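Sorting night is back, and bring your odd bits!

If you've been meaning to deal with that jar, tin or ice cream tub of little pieces at the back of the cupboard, Friday is your chance. Sorting night at the Bromcombe hall was such a hit in August that we're running it again, and Ho-yin Tang has agreed to lead it a second time (thank you, Ho-yin!).

For anyone who missed the first one, it's simple and strangely lovely. You tip your small stuff out on a table, pull up a few bins in different colours, and go. Beads, buttons, game tokens, craft bits, whatever you've got. Ho-yin's favourite trick is to spread the pile out flat before you touch a single piece, and I have to say it changed my whole approach. I used to dig around in a heap like a magpie. 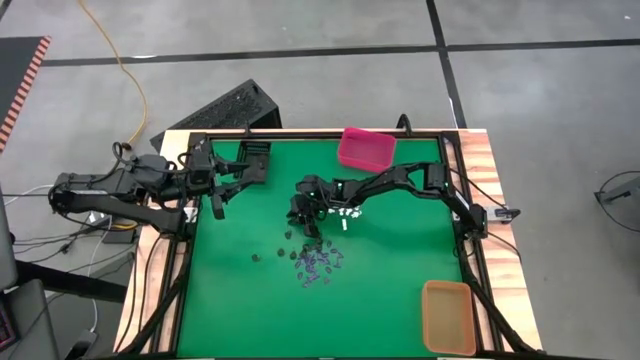 Work from the edges in, she says, and do your strays first. They're the ones that end up on the floor and then in the vacuum cleaner. A plain, bright background helps too, especially with dark pieces, so if you have a coloured cloth or a big sheet of card at home, bring it along.

The grand total last time was 423 pieces from one family's tin, and that was before supper! They found two tokens from their old Skarport set that had been missing for years, and the cheer could be heard in the car park.

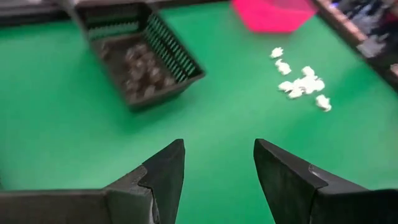
Baskets are worth a word as well. I'm a complete convert to the slotted kind for anything bigger than a button, as the dust and crumbs fall straight through when you give it a shake. For tiny beads you'll want solid sides, or you'll be chasing them all the way to Tendilell Street. Mak's on the corner has both kinds, and we'll have a few spares to borrow on the night.

Doors open at 6:30 pm and we'll pack up by nine. Kids are very welcome with a grown-up, and there'll be tea and a tray of lamingtons. If you've finished with your bits, pop them on the swap table by the door.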